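Sideboard (furniture)

A sideboard is a long, low piece of storage furniture, usually kept in the dining room, with a flat top for serving food and closed space underneath for plates, linens and whatever else you'd like out of sight. I've edited this entry for the Guline home wiki for years now, and I still get letters asking how it differs from a buffet, a credenza or a dresser. Mostly it's the room it stands in!

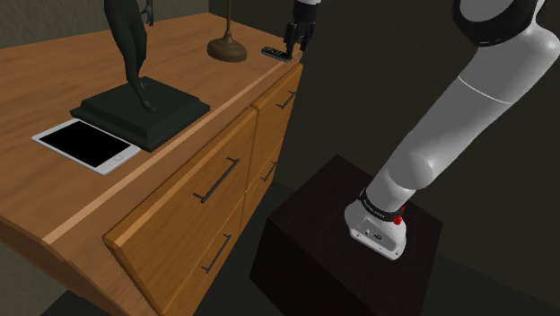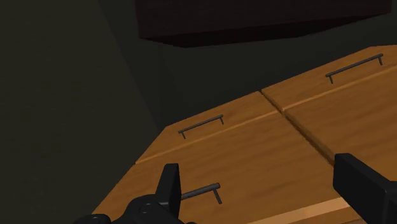
Storage furniture in warm orange-brown wood.

Name

The word started out meaning a plain side table (literally a board at the side of the room), and the cupboards came later. In American homes "buffet" is common for the same thing, and in Britain a "dresser" often has open shelves on top, while for most Americans a dresser is where the socks go. Ysaline Langlois and I have argued about this on the talk page more than once, and I've given up trying to win.

History

Early side tables held dishes on their way to the main table and not much more. In the late 1700s English makers began joining the table to a pair of pedestal cupboards, and that gave us the shape we know. The Victorians made everything bigger, with carved backs and mirrors, and I must admit I love those monsters, though I'd never get one up my stairs. Mid-century designers went the other way, with long, low cases, thin legs and sliding doors.

Woods and finishes

Mahogany, walnut and oak are the classics, and teak had its big moment in the 1950s and 60s. Oil finishes are easy to touch up at home. Old shellac is lovely but hates alcohol, so watch the wine glasses. I learned that one on my aunt's Royer sideboard, and the ring is still there.

Buying secondhand

Pull every drawer all the way out and look at the joints. Solène Moulin, who restores furniture in Minden, told me to smell the inside too, and she's right, musty ones stay musty for ages. I paid $200 for mine, and then another $200 to have the doors rehung (so much for the bargain).

See also: Credenza, Hutch, Chest of drawers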